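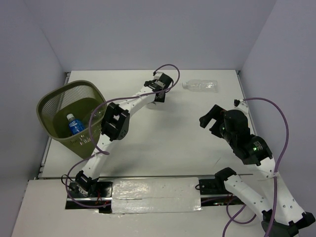
Clear Plastic at Plelow: a Gallery from the Bottle Sorting Study

Fri 24 May

Welcome, and thank you for stopping by our little corner of the Handdale site! Many of you have written since January to ask how the bottle work is coming along, and as most of us would much sooner show than tell, we've put up a short gallery to go with the report (the full write-up, with all its tables, is on the Plelow papers page).

The question we started with sounds small. Can a pair of arms learn to clear plastic bottles off a table and into a basket just from watching people do it by remote control, with no model of the bottle given to them at all? With labeled bottles the answer came fairly quickly. Clear, empty ones with the label taken off were another matter — a camera sees the wall through them, and the table through them, and the glare of the lights on top of everything else, so a policy trained only on the overhead view tended to reach a little short or a little long.

What helped most was the wrist view. We trained 2 versions of the same policy on the same demonstrations, one with the wrist cameras and one without, and ran each of them on 33 starting layouts that neither had been shown. Without the wrist views, the arms missed or dropped the clear bottle in 7 of those. With them, it was 2. We were very pleased, as you can imagine, and a bit surprised too, because the wrist pictures look so muddled to a human eye.

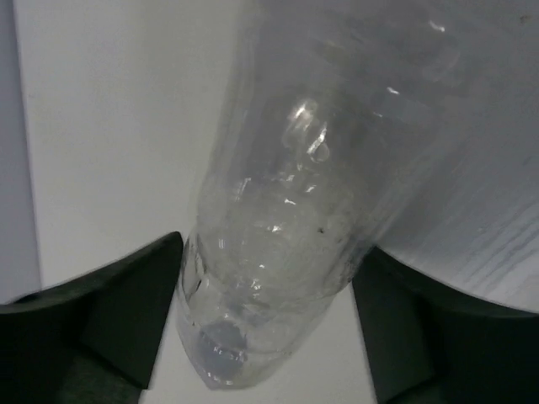 A clear bottle between the fingers, from the wrist camera. Look how the left side stands out against the white wall while the right side melts into the gray!

That difference from one side to the other is something we keep coming back to. Our best guess is that the policy leans on the bright glints and the molded ridges near the bottom more than on the outline, and the Gemcombe group has kindly offered to help us test this with smoother bottles. We're also hoping to try the Ishida layouts, where the bottles start out much closer together — more on those when we have something worth showing.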